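Aula 9: Preparação e manutenção do posto de teleoperação com garras de mão

Material de apoio à parte prática. Pressupõe a leitura da folha anterior (calibração de câmaras). A sala 506 fica aberta para treino até às 18h.

## 1. Composição do posto

O posto Adley tem duas garras de mão, um arnês, a câmara de cabeça e uma mesa branca lisa. Cada garra leva um cubo com marcadores fiduciais, e é pelo cubo que o programa Grema calcula a posição e a orientação da mão. Se o cubo tiver folga em relação ao corpo da garra, todos os dados da sessão ficam com erro, mesmo que o seguimento pareça estável no ecrã.

## 2. Verificação antes de ligar

1. Limpar as faces dos cubos com pano seco. Não usar álcool: levanta a tinta dos marcadores.
2. Segurar a garra pelo corpo e tentar rodar o cubo com dois dedos. Não pode mexer.
3. Abrir e fechar as pinças até ao fim do curso, seis vezes cada.
4. Seguir o cabo de cada garra com a mão, da saída até ao conector.
5. Ajustar o arnês com os braços estendidos para a frente.

Cubo com folga: desapertar os parafusos da base, encostar o cubo ao batente e voltar a apertar em cruz. Repetir depois a calibração dessa garra. A outra não precisa.

## 3. Zero da abertura

Com as pinças fechadas, o codificador deve indicar 0; com as pinças abertas, 1.024. Desvios até 9 unidades são aceites. Acima disso, refazer o zero no menu *Garra > Abertura* e registar o valor antigo na folha Yoshida.

## 4. Posição de partida

O objeto de trabalho fica junto ao bordo da frente da mesa, com uma garra de cada lado. Os cabos das garras caem livres, sem passar por cima do objeto. Verificar na imagem da câmara se os dois cubos mostram pelo menos uma face inteira.

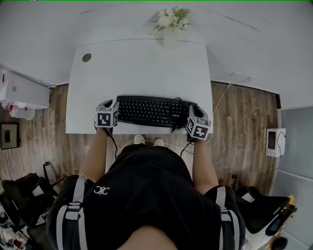 *Fig. 1. Garras nos dois lados do teclado, vistas pela câmara de cabeça.*

## 5. Avarias frequentes

| Sintoma | Primeira verificação |
|---|---|
| A posição salta | Face suja ou reflexo no marcador |
| Só uma garra perde sinal | Conector do cabo |
| Abertura não chega a 0 | Sujidade entre as pinças |
| Atraso nas duas garras | Reiniciar o Grema |

Peças de substituição: armário Remham, segunda gaveta. Quem trocar um cabo anota o número da garra e a data.

Para a próxima aula: trazer a folha de registo preenchida com duas calibrações completas.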